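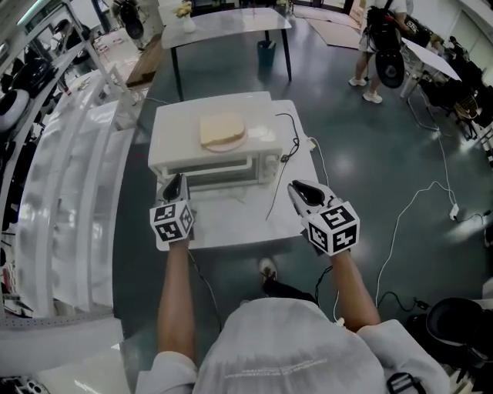 Toaster oven on the white table, bread on the pink plate up top. Cord still all over the place.

April 2021, bench notes, toast station

Trying to get the toaster oven setup settled so we stop rearranging it every session. Writing it down before I forget, sorry for the mess.

Oven: the Furis, not the Jander. Jander went back to the Toledo storeroom, door spring is shot and it bangs shut. If somebody wants to fix it the spring is a 2 dollar part, I just don't have the patience. Furis door is stiffer but it stays where you leave it.

Position -- far half of the table, door toward whoever is standing there. Had it closer to the front edge before and there was no room to swing the door down and still have a place to put the plate. Now there's clear table in front, enough for a plate and both arms. Please leave it there. Tape marks to follow when I find the tape.

Plate on top of the oven is OK between rounds with the oven cold. Do NOT leave it up there once it's on. Top gets hot fast, I put my palm on it last week and learned. The pink plate is the one I like, easy to see against all the white. No idea what it's made of so treat it like it will melt. Bread too, it dries out on one side up there and then the slices don't match.

Cord. Comes off the right side, loops across the tabletop and goes down to the floor. Don't like it. Two problems: it's right where you'd want to set something down, and the drop is where people walk. Want to feed it off the back and down the leg w/ velcro. Power strip is on the floor on the right with everything else plugged in, so the strip has to move too or it won't reach. Measured the cord, it's short of going around the back by a hand. Longer one would do it but I don't want a heater on an extension. Move the strip.

Bread. Bought the square sandwich loaf from Perngate again, golden crust, slices are even. The round loaf was a pain, every slice a diffrent size and the end ones fell through the rack. Keep the bag clipped. Half of the last bag went stale because it sat open all afternoon.

Settings so far:
- dial at 340, 4 min, one slice, middle rack: pale, barely toast
- same, preheated first: better, even color, bottom a little lighter than top
- toast setting, dial at 4: too dark at the back corner, fine in front

So the back runs hotter. Turn the slice halfway or live with it. I'm going with preheated at 340 and will just add a minute. Not doing the toast setting again, the smell hung around til evening.

Crumbs: tray under the rack slides out the front. Empty it at the end of the day, every day. Found what looked like a month of crumbs in there.

Room stuff
Cardboard flat on the floor past the tables, needs to go out to recycling before somebody slides on it. I keep saying this.
Yellow flowers on the back table can stay, they're nice. Water though.
Teal bin under that table is the trash for crusts and paper towels. Don't toss bread in the bin by the door, that one only gets emptied when someone remembers and we had ants in September.
Shelves on the left -- gear only. No food, no mugs, no bread bags. There was a bread bag.

Supplies: paper towels low, need one more plate same size as the pink one, oven mitt (the good one walked off). Order no. 758 had the mitts on it, check whether it ever showed up, I only remember the plates box and that was mostly bowls.

Next: strip moved, cord down the back, tape on the table. Then redo the 5 min run and write down the color this time insted of "looks good". Also try two slices side by side, rack should be wide enough but I haven't checked with the door closed.

Unplug it when you leave.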